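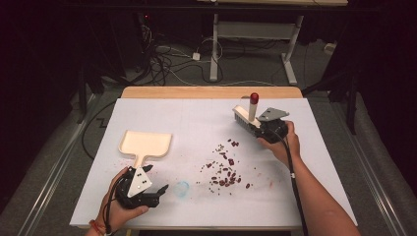 The beans came to Truslow in paper sacks, 40 to the pallet, and one sack in each pallet was opened for inspection. The procedure was eight pages long. Page three covered spills.

A spill on the table was to be swept inward from the edges. The dustpan lay flat, with its mouth toward the far edge of the table, and stayed where it was. The brush did the traveling. Short strokes, bristles angled, no flicking. Flicking sent beans to the carpet, and beans on the carpet were written off at full weight.

The inspector on the late shift had swept this way for six years and could tell from the sound when the pan was seated badly. A bean passing under the lip made a click. A bean going over it made almost no noise.

In December the sample from a Cerkila sack came up short. The label gave 426 grams. The scale gave less, and gave the same figure twice more after it was zeroed. The inspector checked the tray, the funnel and the seam of the sack, then poured the beans out on the table and began again.

Swept, weighed, logged. Short by one bean, near enough.

The procedure allowed for this. Losses under one gram were entered as Senderance, a word left over from the previous owners of the building, and nothing more was required. The column ran back 70 sheets. Most of the entries were in the inspector's own hand.

The inspector entered it and put the cap on the pen. The heating shut off at nine, and the room began to tick as the metal cooled. Min, the cat from the loading dock, had got in again and was asleep on the empty sacks.

At twenty past nine the inspector took off the left shoe and turned it over. Two beans fell out. One was reddish brown, still glossy. The other was gray and shrunken, and must have been in there a good while — since summer, by the look of it.

The first went on the scale, and the log was corrected. There was no line on the form for the second. It went into the shirt pocket, and the inspector tied the shoe and reached for the next sack.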